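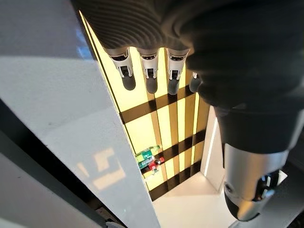
Four fingers over the lit shelves at Tessier's building in Halville.

The first thing I learned at Tessier is that you don't stand behind the hand. You stand next to it, on the side where the person training you is standing, and you keep your coffee on the windowsill with all the other coffees. I got this wrong within a minute of walking in.

Tessier packs orders for toy stores and museum shops, the kind of places that sell tiny things in tiny bags. If you've ever bought a kid a little figure or a handful of bricks at the end of a long afternoon with dinosaurs, there's a decent chance it went through Halville first. The building used to be a carpet showroom (you can still see where the carpet samples hung), and until last year every one of those tiny things was picked off a shelf by somebody's fingers and dropped in a tray by the same fingers. Now a good share of it is done by a robot hand from a company called Adier. I spent two days in July watching it and, more to the point, watching the people who work with it.

I should say that I came in with an attitude. I worked in a warehouse for a summer in college and I remember exactly how it felt when a manager said the word "efficiency." So I was all set to be cross on everyone's behalf! And then the first picker I talked to said she liked the thing fine, what she missed was the walking.

I made her explain that. The old job meant going up and down the aisles all day with a cart, and you'd pass people, and you'd have a little chat, and by the end of the shift you'd had one long conversation with the whole building in pieces. Now the slow-moving stock comes off the old shelves the way it always did, but the small loose items sit in bright shelving at the Hevergate line (Hevergate is the name of the project, and so naturally it has become the name of that end of the room, and of the people who work in it, and of the microwave nearest to it). If you're on Hevergate, you stay on Hevergate. You load, you check, you sort out what the hand couldn't manage. Your feet hurt less. You also find out on Thursday that somebody had a baby on Monday.

The shelves surprised me. They glow. The back panel is lit a warm yellow and the slats are dark in front of it, so the whole thing looks more like a jewelry store than a stockroom. One of the technicians told me the light helps the system pick out the edges of whatever is sitting there, and that it took a lot of fiddling to get right, and then she told me about the fiddling for quite a while. People on the line have opinions about that glow. Some find it cozy in winter. One man on the late shift told me that after a full week of it he sees yellow rectangles when he shuts his eyes, and he'd asked for the panels to be turned down during loading. They were. He was pretty pleased about that, and I noticed he told the story to me again the next day.

And then there's the hand itself, which is big. I'd pictured something dainty, and it's a great dark gray thing with a ribbed back and rounded fingertips that look like rubber, hanging over toys smaller than my thumb. It makes you hold your breath a little. The new hires all go quiet the first time, I'm told, and so did I.

What does it do badly? I asked everyone, and everyone had a list. Anything that rolls. Anything in crinkly plastic. Pieces that lean on each other, where moving one means the others come along for the ride. When it gives up, a message shows up on the screen at the end of the line and a person goes over and deals with it, and this is now a real part of the job with a real name. You're "on rescues." A shift on rescues can be dead boring or it can be a madhouse, and the trouble is there's no telling in advance. The pickers used to set their own pace. On rescues the pace comes at you.

This is the thing I kept hearing, in different words, from people who otherwise didn't agree on much. The work is lighter and it's choppier. One woman compared it to babysitting, in that you can't really get into anything else. She used to count in her head while she picked, song lyrics on top of the counting, and she'd look up and it would be lunch. She can't do that now. She's bored and alert at the same time, and she goes home tired in a way she has trouble describing to her husband, who sees that she sat down for part of the day and thinks she got the better end of the deal.

On the other side, there's a picker with bad wrists who told me flat out that she'd have quit by now. She'd been taping them before every shift. The tape is still in her locker. She was one of the first to volunteer for the Hevergate training, which ran 5 days, and she now teaches it, and she gets paid more for the weeks she teaches. When I asked if she worried about the next version of the hand being better at rescues, she laughed and said of course she does, she's got a mortgage.

So, jobs. I asked. The operations manager said that no one had been let go over Hevergate, and the pickers I asked separately said the same thing. They also said that when people left on their own, they mostly weren't replaced. The evening crew had 7 pickers before and has fewer now. Both of those things get said in the same break room, sometimes by the same person, depending on the day she's having. The manager didn't argue with it when I brought it back to him. He said the company was handling 400 trays on a busy evening and wanted to handle more, and that he'd rather grow into the crew he has. I wrote that down. I'd like to go back in a while and read it to him.

The part I liked best was the shelf meeting, which happens at the start of the early shift. Whoever was on rescues the day before gets to say which items should move, and the items move. That's it, that's the meeting. It used to be that where things went was decided upstairs and came down on a printout, and the pickers would grumble and work around it. With the hand, you can't work around anything, it goes where the layout says, so a bad layout shows up right away as a long line of rescues with a person's name next to them. Upstairs figured out pretty fast that the folks on the floor knew which toys tip over. I sat in on one of these and it was a heated discussion about a rubber frog. (The frog moved down a shelf. I'm told it's doing well there.)

A few of the older hands, the human ones, don't care to come. They think it's free work, that if they're going to design the shelves somebody should pay them for designing shelves. I couldn't find a hole in that. The trainer with the bad wrists couldn't either, and she's asked for it to be written into the pay grades. Last I heard it was being looked at.

On my second afternoon they let me do a loading round, with somebody at my elbow. You wait for the go-ahead on the screen, you step in, you set the pieces down on the slat with some room between them, you step out. I was slow and fussy and I loved it. Then I put two of them too close together and got to watch the person on rescues put down her sandwich and get up.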